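Onis hand-held gripper: review after one budget cycle
Reet Rimkutė
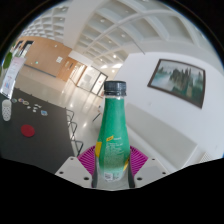 We bought the Onis to collect grasping demonstrations for a pick-and-place cell that had not been ordered yet. The plan was to gather data on our own goods first, then decide whether the arm was worth paying for. This review covers the gripper as a purchase: price, running cost, what breaks, and what to put in the spreadsheet.

Price and what is included

The base kit was 3,847 before tax. That covers one hand-held unit, one set of fingers, one set of pads, the camera mount and a hard case. It does not include the camera, storage cards or a charger for more than one battery. Our quote from the reseller, Udus, listed these as options on page two, and we missed them on the first pass. Ask for a single line total that includes everything needed to record on day one.

Shipping to our Grokinholm site took 11 days.

Fingers and pads

The fingers are flat white plates, screwed on. The pads are ribbed, in a magenta that is easy to find when one ends up under a bench. The ribs give under load and spread around a rounded object, so an upright bottle can be held near the base without much squeeze. On bottles that flare toward the bottom, a low grip was the most repeatable for our operators. Gripping at the neck worked less often, and the bottle tended to swing.

Flat items are the weak point. Cards, badges and coasters lying on a tabletop are hard to pick up cleanly. The finger tips are too thick to get under them, and the operator ends up dragging the item to the table edge. If most of your catalog is thin and flat, budget for a different tip or a different tool.

Pads are a consumable. A replacement pair is 68, and we went through more than we had planned. Wear starts at the outer ribs, and grip drops off before the damage is obvious. We now swap on a fixed schedule and log the date on the case.

Camera view

The wide lens takes in a lot of the room. For training this is mostly useful, but it affects where you can work. Glossy floors and ceiling lights both show up as bright streaks or spots, and exposure shifts when the tool is tilted. We turned automatic exposure off after the first Sunday session and had fewer clips to discard. Dark tabletops gave us better separation for light-colored objects than the pale ones we started with.

Anything printed on a wall or a display stand can also end up in the recording. If you collect in a shared building, check your site rules before you book the space.

Labor

Hardware was the smaller part of the cost. Operator time, clip review and relabeling came to almost twice the kit price in the first quarter. An untrained operator needs a half day before the clips are usable, and output falls sharply after two hours of continuous work. The unit is not heavy, but the trigger spring is stiff. A softer spring is sold separately. It should be in the box.

Compared with the Um

We had an Um gripper on loan for two weeks. It is cheaper up front and its trigger is lighter. Its pads are glued, so a worn pad means sending the finger back. The Onis pads come off with a hex key in a few minutes. For a short trial the Um is the better buy. For anything over a month, the downtime cancels the saving.

Suggested budget lines

Base kit, with camera and cards
Second battery and charger
Four spare pad pairs
One spare finger set (119)
Soft trigger spring
Operator hours, plus review hours at the same rate

We left the arm itself out of this budget and would do so again. The recorded data showed that two of our product groups were not suited to this finger shape, and that changed the specification we sent out for bids.

Support

Two tickets opened. The first, a missing screw, was answered the next morning. The second, a firmware fault that dropped the time stamp, took three weeks and needed a log file that the manual does not mention. The fix has held so far.

Rating: 4 out of 5. One point off for the spring and the options list.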